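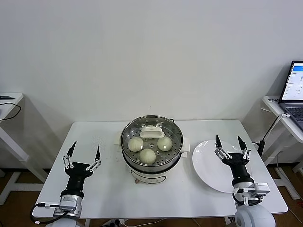 蒸好的馒头为什么一揭盖就塌?多半是关火后马上揭盖,冷空气一激,里面的热气收缩得太快,皮就皱下去了。关火后先焖几分钟再揭,情况会好很多。

12月 文/诺埃莉亚·曼萨诺(Noelia Manzano)

入冬以后,编辑部收到的来信里,问面点的最多。面怎么发,水放多少,电蒸锅和灶上的蒸笼有什么差别,问来问去就是这几件事。我去找了在赫尔图德洛(Hultudlow)教面点的普拉米拉·米塔尔,在她的厨房里待了一个下午。

她家里常用的是小号圆形电蒸锅,上面一层不锈钢蒸屉,底上打满小孔。这种锅地方有限,一次蒸三个馒头,摆成三角形,中间留出空当。馒头受热要胀,挨得太近会粘在一起,掰开时皮就破了。想多蒸,她宁可分两锅。

面团她喜欢加一点青菜汁,蒸出来是很浅的绿色。菜叶焯水,挤干,打成汁后过滤,代替一部分清水和面。汁要放凉再用,太烫会伤酵母。菜汁浓淡不一,水要一点一点加,面团揉到表面光滑为止。

每个面团她称60克,揉圆后放在蒸屉里醒。冬天厨房冷,醒的时间要拉长,看个头,也看手感:拿起来觉得轻了,按下去慢慢弹回来,就可以蒸。冷水上锅,水开后计时14分钟,关火,焖着。

揭盖时盖子要平着往旁边移开,别在馒头上方竖起来,水珠滴下去会留下一块块硬斑。旁边先放好一只干的盘子,馒头趁热取出,久放在蒸屉里底部容易发黏。

蒸屉用完要当天洗。小孔里塞了面渣,干透以后很难弄掉,用温水泡一会儿,拿软刷从背面刷。锅身带电,不能整个浸水,外壳用拧干的布擦。底盘结了水垢,倒一点白醋加水煮开,放凉后倒掉,再用清水煮一次。

吃不完的馒头凉透后装袋冷冻,吃时不用解冻,直接上锅蒸软。米塔尔的冷冻格里总有一袋,早上七点放进去蒸,洗漱完正好吃。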